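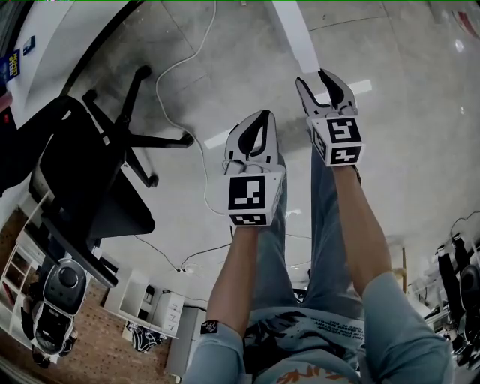
A pair of hand-held grippers with marker cubes, one in each of the operator's hands, seen from the operator's viewpoint

The Kulley gripper comparison was a bench and field trial of hand-held robot grippers carried out at the Wanau workshop under Gilang Chong. It set two designs of finger against each other on the same body, and tested whether position readings taken from printed markers were steady enough to steer a pair of robot arms afterwards. The trial is usually cited for its findings on marker loss during wrist rotation.

Background

Hand-held grippers allow a person to perform a task directly while the motion of each hand is recorded. The recording is later converted into commands for an arm fitted with matching fingers. Earlier work at Wanau had used a lever-operated controller wired to the arm, known as the Lindo controller. Operators using it completed tasks slowly and tended to avoid movements that needed both hands at once. Chong proposed replacing it with untethered tracking, in which a camera worn on the head reads square markers fixed to the gripper.

Design

The Kulley body is a white plastic housing with two black fingers at the working end. A white cube carries black-and-white fiducial markers on more than one face, so that at least one marker should stay in view as the hand turns. Each marker has its own code, and the left and right units share no codes. The tracking software works out the position of the cube from the corners of whichever markers it can read, then applies a fixed offset to find the fingertips.

Two finger sets were compared. The first, the standard Kulley finger, is curved and stiff. The second, the Khoo finger, has the same outline but a softer core, and bends along its length when it meets an object. Both sets fit the same mount. Changing them requires the fingertip offset to be measured again.

Test procedure

Sulastri Tarigan drew up the task list, which held 14 two-handed tasks. These included folding a cloth, passing a cup from one hand to the other, opening a zipped pouch and lifting a tray by both ends. Each operator repeated the full list with both finger sets, and the order of the sets was swapped between operators. A total of 406 recordings were kept after those with missing start or stop signals had been removed.

Tracking was checked separately. The gripper was clamped to a rail and moved through known distances up to 700 mm from the camera, first facing it squarely and then turned in steps. Lighting was left as found in the workshop. A second series was run with the lamps directly above switched off, to separate the effect of glare on the marker faces from that of angle.

Results

With the cube facing the camera, position error stayed below 2 mm over the whole rail. Error grew when only one marker could be read, and was largest when that marker was seen at a shallow angle. In this condition the reading could flip between two possible orientations, giving a sudden jump in the recorded path. Switching off the overhead lamps reduced lost readings but had little effect on the jumps.

The Khoo finger gave fewer dropped objects in the cloth and pouch tasks. It performed worse on the tray, where bending let the load sag, and its fingertip offset could not be treated as fixed while it was under load. The standard finger was more predictable when motions were replayed on the arms. Tarigan's report recommended it for general recording and kept the softer set for cloth work.

Later changes

The cube was made larger in the following version, and a motion sensor was added inside the housing to cover short gaps in marker reading. Use of the Lindo controller continued at Wanau for tasks in which the operator needed to feel the load on the arm.

See also

Fiducial marker
Robot end effector
Teleoperation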